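Call for participants: come and tidy a table with us

Hi! I'm Corina Grecu and I look after the household sessions at Trimby. We're looking for people who would like to spend a morning or an afternoon putting small everyday things where they belong, and get paid for it. If you're the kind of person who straightens the coasters at a friend's place, please keep reading (you're my favorite kind of applicant).

The spring group has filled up and I'm now taking names for the next one, which starts in September. Same room, same table, new faces. 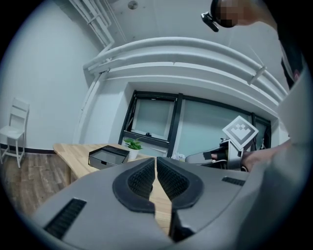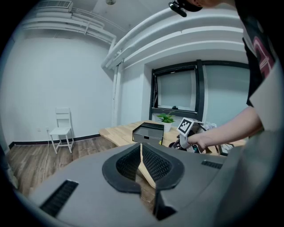
So, what would you be doing? Mostly clearing up and setting out. You get a table with ordinary stuff on it — a desk box, a plant, a bit of crumpled packing, whatever Yoga Khoo has brought down from the supply closet — and a short card that tells you how it should end up. Sometimes the card says "ready for a guest." Sometimes it says "as if you've just moved in," and I leave it to you what that means. I love those rounds. Two people will do the same card and you'd think they had read different ones!

You get a practice round before anything counts.

There's no right speed. Please don't race. One gentleman in the spring group was so set on being quick that he knocked over the plant twice, and I spent my lunch picking soil out of the floorboards.

What I'm looking for:

- You're 18 or over and can stand at a table for up to 57 minutes at a stretch (there's a break after each round, and you can ask for a chair whenever you like)
- You have reasonable use of both hands. Left-handers, please apply, I never have enough of you
- You can follow a short written card in English
- You're fine with being recorded while you work. That covers your hands and arms for certain, and may include your face and voice
- You don't mind doing the same small job again and again with little changes

You don't need any experience. The people who've enjoyed it most so far were a retired mail carrier, two nursing students and a man who packs crockery for a living and had very strong opinions about plastic bags.

What you get: $518 for the full set of six sessions, paid by bank transfer after the last one. If you have to drop out partway we pay you for the sessions you came to. Lunch is included if you're on a day that runs across noon. Gavin Haldane orders it, so tell him about allergies and not me, I will forget.

What to wear: anything comfortable. T-shirts are great. Leave off bracelets and big rings, and if you like long sleeves pick ones that stay put when you reach across a table. It gets warm in there some afternoons, even with the window tilted, so layers are a good idea.

Getting here: we're in the Sandu building, second floor, room 561. Yes, the numbering is strange, and no, I can't explain it. Take the side stairs, walk past the copier and keep going. The elevator works but it's slow, so give yourself a few extra minutes if you need it.

How to apply: send me a note through the sign-up page with your name, which hand you write with, and the mornings or afternoons you can usually do. Add a line or two about how you tidy at home. It isn't a test, I just like reading them, and it helps me put together a mixed group. Muthu Palaniappan will answer with the consent form and a few dates. Read the form properly, please, and write back if any of it is unclear — he's patient and he would much prefer you asked.

If you took part in spring you're welcome to sign up again, but I'll be offering places to new people first.

Posted May 16, 2022 by Corina

Recent calls
Kitchen drawer sorters, evening group (closed)
Dresurard: shelf stockers for a short study
Folding towels and bed linen, pairs welcome
Rastov office: part-time session host
Suitcase packing, waiting list open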